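Some notes on keeping a work table clean, written down on 2019-08-26 after we changed the tables in our small workshop at Desside.

## Daily cleaning

A white top shows every mark, and for me this is a good thing. I wipe mine in the evening with warm water and a few drops of washing-up liquid, always in one direction. After this I go over it with a dry cotton cloth. Never use the rough side of the sponge, it makes the surface dull and the dirt then stays in the scratches. 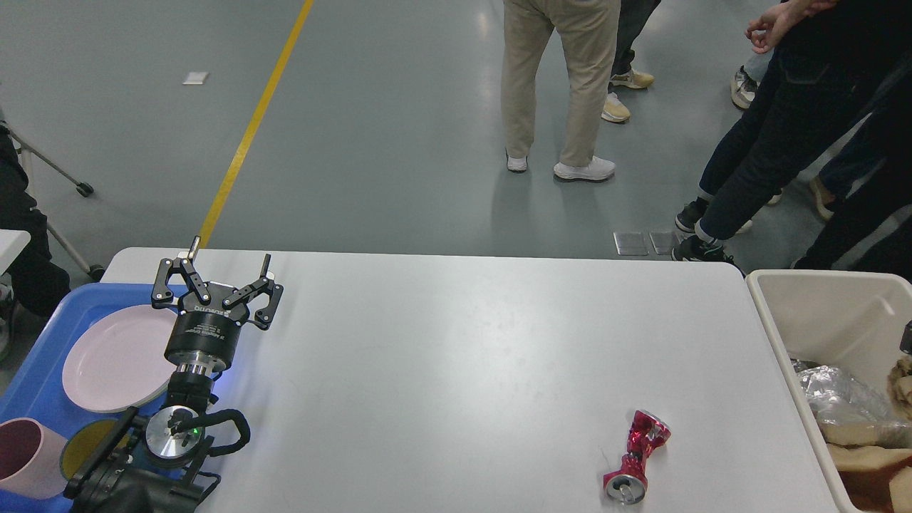

*White table with a large beige bin at the side.*

## Stains

- **Pencil:** a soft white eraser, then a damp cloth.
- **Glue:** let it become hard, then lift it with an old plastic card.
- **Tea or coffee:** a paste of baking soda and water. Leave it for 11 minutes and rinse well.

Try the paste first in a corner. On my old table it left a pale spot which I still had in December.

## Floor under the table

Sweep before you mop, otherwise you only move the sand from one place to another. I change the water 3 times for our room, and I begin at the wall farthest from the door.

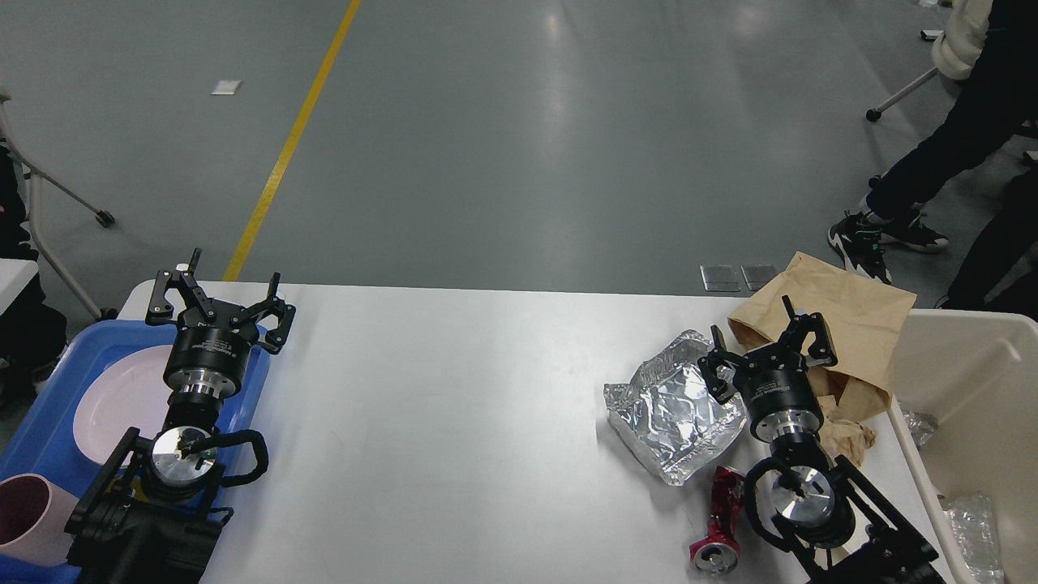
**Can I use vinegar on a painted floor?**
It is better to use a mild soap, as vinegar can slowly take away the shine.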